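Main page | Contents | Categories | Recent changes | Search

Todlow dial stall

The Todlow dial stall was a recurring fault in a two-arm robot test cell operated by Trindis at its Todlow site. During automated trials on a tabletop task box, the arm assigned to the rotary dial stopped partway through a turn while continuing to report a completed move. The fault was first logged in October and was traced to a combination of slip at the fingertips and a missing check in the control software. No person was injured. One gripper finger and two test leads were replaced.

Background

The cell was built to measure how reliably a pair of arms could operate common panel controls over long unattended runs. Each cycle included pressing buttons, moving sliders, throwing toggle switches, moving banana-plug leads between sockets and turning a numbered dial to a requested position. The arms and their controller were supplied by Greltex. Trindis wrote the task software and kept the logs.

A full run consisted of 1,000 cycles. Runs were started in the evening and reviewed the next morning by the test engineer, Traian Vlad. A technician was required to be in the building but was not required to watch the cell.

Fault

During the third long run, the logged dial position and the commanded position began to disagree at cycle 234. The controller recorded every turn after that point as successful. Review of the joint data showed that the wrist had rotated by the correct angle each time. The dial had not followed it.

The disagreement did not stop the run. The software compared the wrist angle with the command and did not read the dial itself. Each later cycle started from a wrong assumed position, and the error grew until the fingers closed off center on the pointer. In that position the gripper could reach the test leads behind the dial. At cycle 292, or 58 cycles after the first disagreement, a finger caught a lead and pulled it sideways. The resulting load tripped the arm's force limit, and the cell went into a protective stop.

Investigation

The review was led by Zoltán Medve. Three causes were considered: a worn dial shaft, an error in camera calibration and loss of grip. The shaft was removed and found to be within tolerance. Calibration was repeated, and the results matched the earlier values closely enough to rule out a shift.

Inspection of the fingertips showed that the pads had become polished where they met the pointer. Grip force had been lowered before the run to reduce marking on the plastic, and the change had been tested only on new pads. With worn pads the reduced force was too low to turn the dial past its stiffest point.

Medve's report treated the slip as an ordinary wear fault. It gave more weight to the fact that the software had accepted wrist motion as proof of dial motion, and noted that the same assumption was made for the sliders.

Corrective measures

Grip force on the dial was returned to its original value. Pads are now changed after 110 hours of use. The software was revised to read the pointer from the camera after each turn and to halt the cell after two failed readings in a row. The approach path to the dial was moved so that the open fingers no longer pass over the leads. The force limit for that part of the cycle was also lowered.

A proposal to fit a shaft encoder under the dial was rejected, as it would have made the box different from the units used at other sites.

Related faults

A similar stall was reported in a single-arm cell at Kaufmann, where a slider jammed short of its end position and was logged as fully moved. That cell used the same type of check. The two faults were later listed under one heading in the Trindis fault register, with the slider case recorded as the earlier of the two.

Contact | Copyright and reuse | Back to top
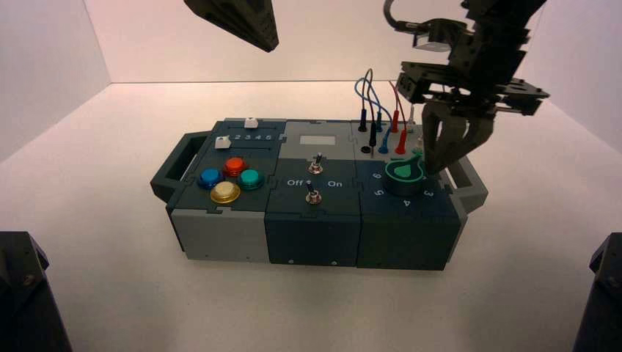
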